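About us

Hello, and thanks for clicking through! I'm Seija Kinnunen, and with Haoran Kang I run Plidetico, a small firm that helps people work out what robot kit to buy, what it will cost them over the years, and when it's better to keep the money in the bank for now. We don't build robots and we don't sell them. We don't take commission from anyone who does, either, which makes us a bit unpopular at trade shows but keeps the conversations with customers nice and simple.

How we got going

I used to do purchasing for a repair and returns business, the sort of place where old handsets, remote controls and card readers come in by the crate and somebody has to pick every one of them up, turn it round, look at it and put it down again. One December I was told there was money left in the budget and that I had until the end of the month to spend it on "a robot". So I did. I bought an arm, and it was a lovely arm! What I hadn't bought was a gripper that suited our stock, a stand, guarding, training for the evening shift, or a single hour of anyone's time to set it up. It sat under a dust sheet until spring while I went round with my cap in hand asking for the rest.

Haoran was the engineer who finally got it going. He was very polite about it. Over a great many cups of tea we worked out that he knew what the equipment could do and I knew (by then, painfully) what it cost, and that most people buying their first cell only ever get to talk to one sort of person or the other. Plidetico came out of that.

What we do all day

Most jobs start with a visit and a long chat about what you handle. Please show us the awkward stuff, the things with curved edges and shiny faces, the things that arrive the wrong way up. A sales demo will nearly always use a tidy little block, and your shelves are probably not full of tidy little blocks.

After that we plan on screen before you spend anything big. Haoran builds the task in simulation, tries different fingers and different ways of holding the item, and we price each version as we go along. I love this bit. You can change your mind on a gripper over lunch and all you've lost is lunch.

Old phones come up a lot, partly thanks to my past life and partly as they're such a good test for a two-fingered gripper. Holding one is only the start of it. You might need the keys and the screen clear for inspection, or the handset turned before it goes on to the next station, and each of those wishes has a price on it, in fingers or cameras or somebody's programming time.

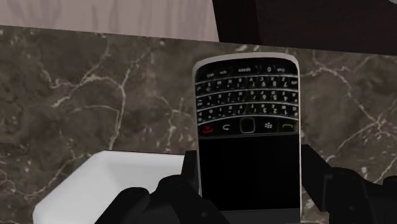
Jedard wrote to us after their planning stage that the simulated runs were the first time their finance people and their workshop people had argued about the same thing, and that they'd dropped a second arm from the order as a result. They also said we could have warned them sooner how much the spare fingers would come to. Fair point, and spares now go on the first page of every estimate we write.

What it costs to work with us

We like to be open on this. We charge by the day and we agree the number of days with you first. A basic buying plan is 3 days. If you want simulation as well it's longer, and we'll tell you how much longer once we've seen your items. So far we've written 126 plans, for workshops, colleges, a seed packing shed and one very patient museum store.

Each plan has the purchase price in it, of course, but also the dull bits that sink budgets: delivery, floor fixings, compressed air if you need it, safety checks, software renewals, servicing, spare parts, and the weeks when the new cell is slower than the people it's meant to help. I put that last one in as a proper line with a proper sum beside it. Customers sometimes ask me to take it out. I don't!

We also do a second set of figures for leasing, and a third for waiting a year. Yensuk waited a year. They spent the time tidying up how their trays came down the line and ended up needing a smaller machine than the one they'd first been quoted for, so I was very pleased with that one.

For schools and colleges

Teaching labs are a soft spot for both of us. The money usually comes in one lump, with a deadline attached, and nothing set aside for the following year. If that's you, get in touch early. We can split a plan into stages so that students have something to use from the first term, often simulation on the computers you've already got, with the hardware coming later. Vimura, our shared planning workbook, is free to colleges and has 50 ready-made cost lines you can keep or cross out.

Who you'll be talking to

Me, mostly, if it's a question of money, timing or how to get something past your board. Haoran if it's grippers, reach, payload or anything with a cable coming out of it. He answers emails in the morning and I answer them at night, so between us you shouldn't wait long.

We work from two rooms above a bike shop. The stairs are steep, so do say if you'd like us to come to you instead. We'll happily travel, and the first visit is free if you're within 50 miles.

Coming up

Our next open afternoon is on 26th April. Bring your quote (yes, even the one you've already signed) and whatever awkward object is giving you trouble, and we'll go through both with you. There's no slideshow and there will be cake. Drop us a line through the contact page so we know how much cake to get.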